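Conforto e Materiais de Interior
Apontamentos da aula 3: tecidos para estofos
Docente: Margarida Magalhães

12 partilhas 4 comentários

Na aula anterior ficou por terminar a parte das fibras, por isso começamos aí.

Fibras naturais. O algodão tinge bem e é agradável ao toque, mas enruga e suja com facilidade. O linho é mais resistente do que o algodão, tem pouca elasticidade e marca vincos que dificilmente saem. A lã recupera bem a forma depois de comprimida e arde com dificuldade, mas exige protecção contra a traça.

Fibras sintéticas. O poliéster é a mais usada em estofos domésticos: resiste à abrasão, aguenta bem a luz e seca depressa. A poliamida é ainda mais resistente à abrasão, mas degrada-se mais com o sol se não for tratada. O acrílico imita a lã e tende a formar borboto. Na prática quase tudo o que se vende são misturas, e a composição vem na etiqueta em percentagem de massa.

Estrutura do tecido. Tafetá, sarja e cetim são os três ligamentos de base (ver esquemas da aula 2). Quanto mais longos os fios flutuantes, mais brilho e mais risco de puxados. Os veludos e outros tecidos com pêlo têm sentido: todas as peças de um mesmo móvel devem ser cortadas na mesma direcção, caso contrário a cor parece diferente de uma almofada para a outra.

Ensaio de abrasão. Usamos o método Martindale. O provete é esfregado contra um tecido de lã normalizado, sob pressão constante, e regista-se o número de ciclos até à rotura de fios. O aparelho do laboratório pára de 1000 em 1000 ciclos para inspecção. O resultado não diz nada sobre borboto nem sobre solidez da cor, que têm ensaios próprios.

Caso discutido na aula: amostra Lirkon, mistura de poliéster (76%) com algodão. O grupo da Olga Louro e do Tomás Frade mediu uma perda de espessura pequena, mas o borboto apareceu cedo. A amostra Tedorier, só de poliéster, portou-se melhor no borboto e pior no toque. A ficha da Rekham ainda não chegou; fica para a próxima.

Solidez da cor. Mede-se à luz, à fricção a seco e à fricção a húmido. Os tons escuros e saturados são os mais sensíveis à fricção a húmido e podem manchar roupa clara. Na escala de cinzentos, 5 é sem alteração e 1 é alteração forte. Para a luz usa-se a escala de azuis, de 1 a 8.

Cor e manutenção. Um estofo escuro disfarça nódoas de gordura e mostra mais o pó, o cotão e os pêlos de animais. Um estofo claro faz o contrário. Os tons médios e os mesclados são os mais tolerantes. Aspirar com bocal macio, sem escova dura, e nunca esfregar uma nódoa em círculos.

Trabalho de grupo: escolher um tecido, pedir a ficha técnica ao fornecedor e comentá-la em duas páginas. Entrega em Setembro, à Ermelinda Marinho. Quem quiser usar as amostras da Henriques deve levantá-las na sala 29.

12 partilhas 4 comentários 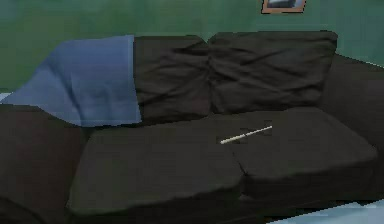

Um tecido com bom resultado no Martindale pode desbotar ao sol?

Pode, porque o ensaio mede apenas a resistência à abrasão. A solidez à luz tem de ser verificada à parte, na escala de azuis indicada na ficha técnica.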